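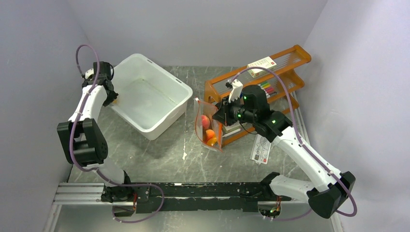 Reading time: 4 minutes

Joloten opens orders for Hadari, a two-armed bench that does the tidying while you do something better

October 8, 2024. Joloten today opened orders for Hadari, a tabletop workstation with two robot arms, three walls and no opinions about how you left the desk. It is built for labs, teaching rooms and small packing firms that want to try out two-handed handling jobs without first clearing half a building to do it.

The company has spent a good deal of its short life listening to people explain that robots ought to be doing something grander. Joloten's view is that most of the world's work consists of moving a thing from where it is to where it should be, and that plenty of the things are awkward. Hadari's starter tasks are accordingly modest. They involve a big white plastic bin, a clear zip bag with pieces of fruit (or something passing for fruit) in it, and a wooden shelf unit stocked with coloured markers and a white box.

"We had a long meeting about what the first demonstration should be," said Tahsin Bandara, head of product at Joloten. "Somebody wanted it to pour champagne. I asked who in the room had ever needed help pouring champagne. Then I asked who had ever fought with a zip bag, and we were done by lunch."

The bag is harder than it looks. Rigid objects have the decency to stay the same shape while you reach for them. Thin plastic sags, slides and closes up again the moment it is let go, and a gripper coming in at a poor angle will push the opening shut as readily as it will find it. Hadari's bag tasks are meant to be shared between the arms, with one keeping hold of the plastic while the other does the fetching. Customers are welcome to swap in their own bags, and to send Joloten the rude emails that follow.

Each arm carries a pointed gripper and a bracket for a wrist camera. The pale grey walls keep the background dull, a quality the engineering team discusses with more passion than outsiders might expect. The arms are fixed along the front edge of the table and reach inwards, so the operator can stand at the front and swap objects between runs.

The development bench has been in daily use and looks it. The black beam at the front has picked up scuffs and chips along its length, and Joloten has decided against repainting it for the launch.

"I was told we'd be getting a fresh one for publicity," said Iresha Mridha, who leads testing. "I said I wasn't going to move everything over to a new table so that it could look as though we never use it. Customers will be getting an unscratched beam. What they do to it after that is their affair."

Hadari arrives with 60 starter tasks, sorted by difficulty and written in plain English. A task can be edited, combined with another or thrown out altogether. Operators teach new ones by guiding the arms through the motion, then correcting the bits that went wrong. Joloten recommends starting with the bin. Joloten also accepts that everyone will start with the bag.

Among the early users is Šimko, a mail-order stationery firm that took a bench on trial this summer to look at mixed parcels of pens, boxes and cards.

"My expectations were low and I'd budgeted for them to be met," said Wouter Mertens, operations manager at Šimko. "The first week was mostly us learning how vague our own instructions were. 'Put it neatly on the shelf' means very little when you have to show a pair of arms what neatly is. We've since rewritten the instructions for the human staff as well, who were quite pointed about how long that had taken."

Hadari is not a production line and Joloten would like it not to be bought as one. It works at a considered pace, it handles light objects only, and the software will stop and ask for help when a grip fails. Buyers in search of something that can empty a lorry are advised to look elsewhere, and to look for something larger.

The workstation can be bought outright or rented for 2000 euros a month, with a minimum term of 4 months. Both options include installation and a day of training. First deliveries are planned for November, with 19 benches in the opening batch. Support in the first year will be handled by Dulero, Joloten's service partner.

Press contact: Lakmal Ekanayake, Joloten press office. Review benches are available for short loans. Please return the markers.

Recent news from Joloten
Dulero signed as service partner for bench products
Iresha Munasinghe joins as head of training
Hadari task editor: what changed after the summer trials
Why our grippers are pointed
Office closure dates for November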